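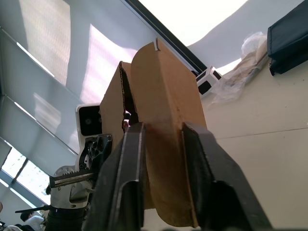
Ginder Single-Wall Cardboard Sheets

Plain brown corrugated sheets for layering, wrapping and filling space in boxes. Sold flat in packs of 50. The small size is also available in packs of 20.

The sheets have a kraft liner on both sides and one layer of fluting between. They bend easily along the flutes and take a crease across them if you score the line first. A utility knife and a metal ruler are enough for cutting. For a soft curve around a jar or a lamp base, roll the sheet by hand a few times before you wrap it.

Sizes

Small: 12 x 12 in.
Medium: 18 x 24 in.
Large: 24 x 36 in.

Sheets are cut to within 1/8 in. of the stated size. The flutes run parallel to the short side on the medium and large sheets. If you need them running the other way, write this in the order notes and allow two extra working days.

What people use them for

Most orders go to small shops that ship glass, pottery and framed prints. The medium sheet fits between dinner plates in a standard dish box with a little trimming. Gardeners buy the large sheet to put down under mulch. There is no print, tape or coating on the sheets, so nothing has to be peeled off before they go on the ground.

They are not meant for stacking loads or for outside walls of a shipping box. For that, see the Jelo double-wall sheets, which are thicker and do not fold as neatly.

Storage

Keep the pack flat and off the floor. Cardboard takes up moisture from concrete, and damp sheets lose stiffness and may show darker marks. Sheets stored on end for more than a few weeks will bow.

Customer reviews

"Cuts clean and the edges don't crush. I use the small ones between tiles. The pack arrived with one bent corner but it only went through the top two sheets." Rhiannon Mostyn

"Good stiffness for the price. I would like a size between medium and large." Villads Þorgeirsson

Ordering

Orders placed before 2 p.m. leave the Anutero warehouse the same working day. The large size ships on a pallet board and can't go to a PO box. Unopened packs can be returned within 30 days. Cut sheets can't be returned.

The large size is out of stock until May.

We use cookies to remember your cart and to see which pages are visited. By continuing to use this site you accept our cookie policy. Accept | Manage settings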